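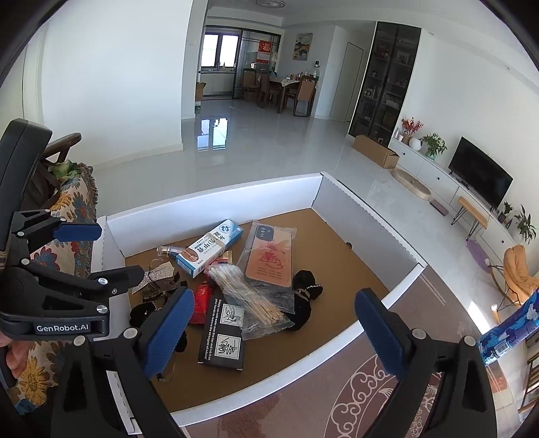
The Box at the End of the Sofa

Every home I have ever spent time in has one, and I say that as a person who has been invited into a great many homes and has been nosy in all of them. Sometimes it is a drawer. Sometimes it is a fruit bowl that hasn't held fruit in years, or a basket on top of the refrigerator, or the passenger seat of the car. In my own home it is a cardboard box, and it lives at the end of the sofa, and into it goes everything that has come through the front door and not yet been told where it belongs.

You know the kind of things I mean. The cotton swabs, bought because the old bag was nearly empty, and then the old bag went on for another month. A box of something from the drugstore. A phone case still in its plastic sleeve, for a phone that may or may not be the one you have now. A little velvet pouch, and then another little velvet pouch, because jewelry sellers are generous with them and it feels wrong to throw away velvet. A hair bow with more sparkle on it than you remembered from the store. One small bottle with a gold cap, too pretty to toss and too small to be of much use.

I used to be ashamed of my box. When company came I would carry it into the bedroom and set it on the bed, and then at eleven at night I would carry it back out again so I could lie down. In April I finally decided to do something about it, and because I can't do anything without reading about it first (my mother was the same way with recipes), I ended up spending most of the spring learning how other people handle their small things. Some of it was useful. Some of it was a way of not doing the box.

How small things pile up

A big object announces itself. If you bring home an armchair, you have to decide where the armchair goes, and you have to decide before dinner, or somebody will fall over it. A packet of hairpins makes no such demand. It can sit anywhere, and so it does.

The woman who runs the household shelves at Salameh, the home goods shop where I buy my storage boxes and far too many candles, put it to me in a way I liked. She said that most of her customers come in asking for something to put their things in, when what they need is an hour on the floor with the things. She sold me a box anyway. She is a good shopkeeper.

I was curious enough after that to do some counting, and I should warn you that I don't recommend it. I counted every loose small item in my living room, hallway and bathroom that would fit in the palm of my hand. It took two evenings and the better part of a pot of tea, and the total was 861. I had guessed a hundred. That figure includes buttons, which a friend told me was unfair to myself, but I had made the rule and I stuck with it.

Taking everything out, in the right room

The first real piece of advice I followed was to do the sorting in the living room, where I like to be, instead of in the spare room, where I don't. The living room has the good rug and the good light in the afternoon. I put an old throw over the sofa, the flowery one, so I could lean things against the arm without worrying, and I sat down on the floor with the box in front of me and my back against the cushions.

I can't tell you how much difference this made. Every earlier attempt had been a punishment carried out in a cold room under a bare bulb. Here I had the plants to look at, and the television going quietly with a program about bridges, and it felt close to a hobby.

The second piece of advice was to use something shallow. A deep box hides things, and you end up digging in it like a raccoon. A tray with low sides, even one cut down from the carton that last month's groceries came in, lets you see nearly everything at once. I have since bought a proper one, a Proretti tray in pale gray with a felt bottom, and it's very handsome, and I still reach for the cardboard one. Cardboard is light and it doesn't mind what you do to it. You can write on the side with a marker, and when it gets tired you flatten it and put it out with the recycling and start another.

The three piles

I tried a system with seven categories, out of a book, and it defeated me before lunch. What I use now is three piles, and they go like this.

The first pile is for things that already have a home and just haven't walked there. In my case that was most of the box! Cotton swabs live in the bathroom. Medicine lives on the high shelf in the kitchen, in its original carton with the leaflet folded inside, and I check the date on it before it goes up. (Please do check the date. I had a tube of ointment that had been with me through two apartments.) Nothing in this pile needs any thought at all, and it is humbling to see how tall it gets.

The second pile is for things that need a home made for them. These are the tricky ones. Velvet pouches are a good example, for me at least. I kept them because they were nice, but they had no job, and a thing without a job drifts. Now each one holds a single kind of thing: earrings I wear in one, and in the other the foreign coins I can't seem to spend or part with. Hair bows and clips go in a shallow dish by the mirror, where I can see them in the morning, and I have worn more of them this spring than in the whole of last year.

The third pile is for things that would be happier somewhere else. A phone case that fits nothing I own. Odor-removing inserts for a pair of shoes I gave away. The single sandal, whose partner I looked for in good faith. Some of these go to neighbors and some to the donation bin, and one or two, I'm sorry to say, go in the trash with a short apology.

What the organizers say

There is a small firm in the next town called Bromby that does nothing but come to people's houses and help them with this, and they were kind enough to let me sit in on a morning's work. I had expected labels. I had expected matching jars. There was one roll of labels, and it stayed in the bag until after the coffee.

What they did instead was ask the same question over and over, very gently: where would you look for this? The question wasn't about where a thing ought to go, or where it would look best. If the owner said she would look for batteries in the cabinet under the television, then the batteries went in the cabinet under the television, even though there was a perfectly good drawer for them in the kitchen. The two organizers I followed keep a record of every household they have worked with, going back to their first, and they told me they have asked that question of 3,716 objects that stumped them enough to be written down. I would give a lot to read that list.

They also had opinions about display cabinets. A glass cabinet, they feel, is for things you love looking at, and the moment you tuck a spare charger behind an ornament the whole cabinet turns into a drawer with a window. I went home and opened mine. There were some chargers.

A word on packaging

I'll be brief on this, as I have been scolded for going on about it at dinner. Take things out of their packages. The cardboard box and the plastic sleeve and the little hanging tab all take up room, and they also let you go on believing that the thing isn't really yours yet. I had a set of Gresutier drawer dividers that sat in their wrapping for most of a year, inside the very drawer they were meant to divide.

Medicine is the exception, as I said. So is anything you truly mean to give as a gift, but be strict with yourself about the word "truly."

How the box is doing

I wish I could report that it's gone. For a while it was, and the spot at the end of the sofa looked so bare that I put a cushion there, and then a plant, and then moved the plant. By the start of summer there was a box again. A smaller one, I want that on the record, and shallow enough to see the bottom of.

I've made my peace with it. Things come into a house faster than you can find places for them, and they need somewhere to wait in the meantime. What has changed is that I sit down with it now, every couple of weeks, with my tea on the bench and something undemanding on the television, and I send everything on its way. Last time it took me less than the length of one program. There was a new bag of cotton swabs in there. The old one is still going.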